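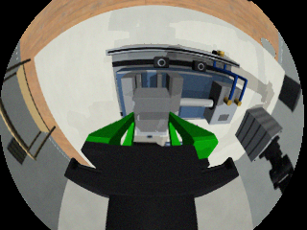
Lachance makes small machined parts, the kind that end up inside valves and door closers, and for years its slowest job has been feeding blocks into a vise. The task sounds easy. Pick up a block, put it between the jaws, let go, back away. A new hire learns it in a morning. Getting a robot arm to learn it has taken Gruvness, the software company Lachance hired, most of a winter.

The method is learning from examples. A person steers the arm through the job while the computer records every joint angle and every camera view. Do that enough times, with the block starting in a slightly different spot each time, and a program can begin to pick up the pattern. The target Gruvness set in January was 3000 examples.

All of them are being made in simulation. The team built a virtual room with a table, an arm on a pedestal and a fixture to load, then ran it in a package called Mokix. An operator sits at a desk with a hand controller and drives the arm on screen. A good operator can finish 60 runs in an hour before the wrist starts to complain. Sessions start at 8:30 and stop at noon, and the afternoons go to checking what was recorded.
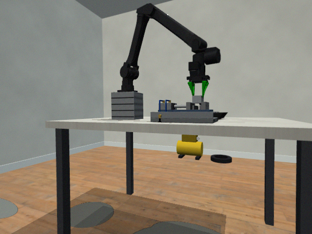 Two views matter most to the people doing the checking. One is from the gripper, looking out past the fingers, with a very wide lens that bends straight edges into curves. The other stands back and takes in the arm and the table together. The close view is better for judging the last inch of travel. The far one is better for catching an elbow that has swung out where it shouldn't.

Bad runs get thrown out, but the rules for what counts as bad took a while to settle. A dropped block was easy to reject. A block set down crooked and then nudged straight was harder. At first those runs were deleted. Later the team put them back in, on the theory that the program should know how to fix a small mistake. A batch of 300 was reviewed a second time for that reason alone, and it held up the schedule by several days.

The count now stands at 2961. The remaining runs will use starting positions near the edge of the arm's reach, which operators dislike and tend to put off.

After that comes training, on machines rented from Revus, and then a trial on a real arm at Lachance. The shop has cleared a bench for it next to the saw. Its managers have asked for one thing in particular: that the arm stop and wait when it isn't sure of its grip. Gruvness is still working out how to record examples of that.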